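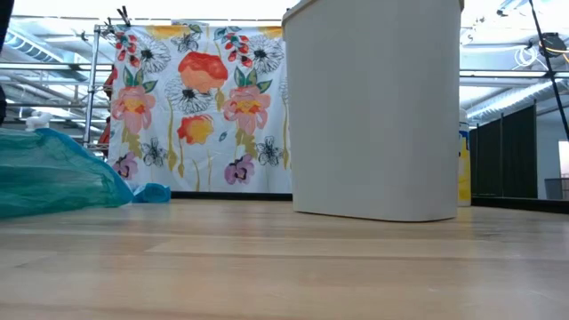

Re: Small apartment, big bins, where does it all go?

tredby_knitter
Hello everyone, and sorry in advance because this is going to be a long one. We moved to Fliltstead in January, into a third floor place with one closet (one!) and I have been trying to work out where the winter bedding, the yarn and my husband's camping things are supposed to live. My sister swears by big plastic bins. My mother thinks everything ought to be in a dresser where you can get at it. I would love to hear what has worked for people in small places, and whether open shelving makes a room look messy no matter what you do with it.

mossygate
Welcome! I lived in 2396 square feet of house for years and now I'm in a one bedroom, so I feel for you. Go with wire shelving and hang a curtain on it. A shower curtain is just right for this because it's cheap, it's wide, and when the cat gets at it you throw it in the wash. Mine went up with ordinary rings and it hides up to 50 balls of yarn and a vacuum cleaner.

pellwick
I'm going to disagree with mossygate a little, with love. Curtains over shelves collect dust like you wouldn't believe, and you stop seeing what you own. I had one for 3 years and when I took it down I found two sets of sheets I had replaced. I'd rather look at plain bins with a label on the front.

mossygate
Well, that's a label problem and a curtain problem both! I shake mine out on the balcony when I do the floors and it's been fine.
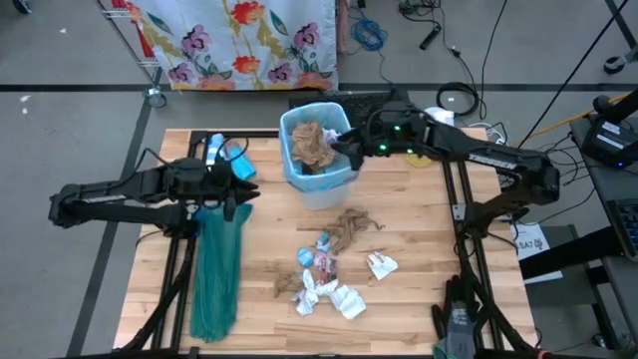

And I do think a curtain is kinder to live with in a bedroom, where you want to lie there at night and not read the word EXTENSION CORDS over and over.

oldharborjean
Can I put in a word for the cabinet? I saved up and bought the tall Vik from Loltus, it was 129 on sale, and it has doors, so no dust and no labels. It did take me most of an evening to put together and one of the hinges still complains, but I'm fond of it. Measure your stairwell first, please. Ours had to go back down and come up again in two pieces.

pellwick
Jean, the Vik is lovely but the shelves bow if you put books on them. Bedding is fine.

tredby_knitter
You are all so kind, thank you. The stairs here have a nasty turn in them so I think the cabinet will have to wait. I'm leaning toward the curtain for the bedroom and labeled bins in the hall, and then I can fight with the dust in only one room. Does anyone know if moths get into bins with snap lids? I have some good wool in there.

oldharborjean
They can if the wool went in with eggs on it. Freeze it in a bag for a few days first, then let it come back to room temperature before you open the bag.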